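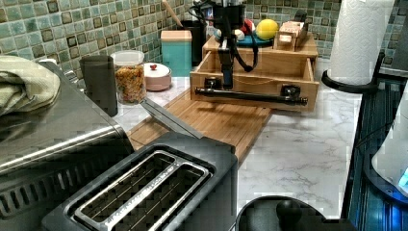
*The small drawer unit, partly open, with the round dish on top of it.*

# Vedside Counter

Vedside Counter is a collection of 1,620 still images of one kitchen counter and the things that stand on it. We prepared it at Gredthorpe for work on household object recognition, mainly for objects which are small, close to each other and partly hidden.

Last change of this file: 13/08/2024

## What is on the counter

The back wall has small mosaic tiles in green and teal tones, with darker squares between them. The counter is white with gray veins. Both are difficult for simple segmentation, and we ask users to look at the tile area first when their results are poor.

The labels use 10 names:

| Name | Object |
|---|---|
| `canister_gray` | cylindrical canister, dark gray |
| `jar_clear` | clear plastic jar with white lid and colorful content |
| `pot_pink` | small round container, red knob on the lid |
| `canister_teal` | square canister with light wooden lid |
| `holder_black` | tall black container for utensils |
| `drawer_unit` | light wooden unit with a front drawer |
| `dish_round` | the dish on top of the drawer unit |
| `board` | cutting board |
| `knife` | large knife with wide blade |
| `toaster` | two-slot toaster, black and steel |

The content of `jar_clear` can be pasta or cereal. The annotators did not agree, so the label speaks only of the jar. The small wooden pieces on the drawer unit have no label in this version. The cereal box has none either, although its red letters are easy to read in many images.

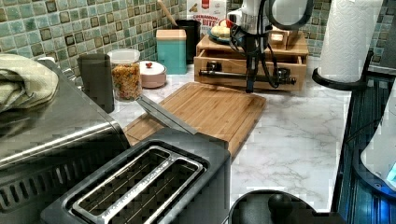
*Knife on the cutting board, toaster in front, cereal box behind the drawer unit.*

## Notes on single objects

**Drawer unit.** The drawer has its own field, `drawer_state`, with the values `closed`, `partly` and `open`. The black bar at the front is included in the outline of the unit. Please do not read it as a separate handle class.

**Board and knife.** When the knife lies on the board, the two outlines overlap. The knife is always the upper layer. If the end of the knife is behind the toaster, we draw only the visible part.

**Utensil holder.** The wooden handle which comes out of it belongs to the same outline. In the April version it was separate, and this made many very thin boxes.

**Dish.** The yellow thing on the dish is part of `dish_round`. From some sides it looks like a ball and from others like food.

## Files

- `images/` – the pictures, in JPEG
- `labels/` – one JSON file for each picture
- `splits/` – 2 text files, for training and test

The test list has 400 images. All others are for training.

## Known problems

- Reflections on the steel part of the toaster are sometimes inside the outline and sometimes outside.
- `canister_teal` is often confused with the wall. We corrected the worst cases by hand.

## Related sets

Baluyot uses the same label format for shelves, and Suderero uses it for dining tables. Names can be joined without change, except `board`, which in Suderero means a serving board.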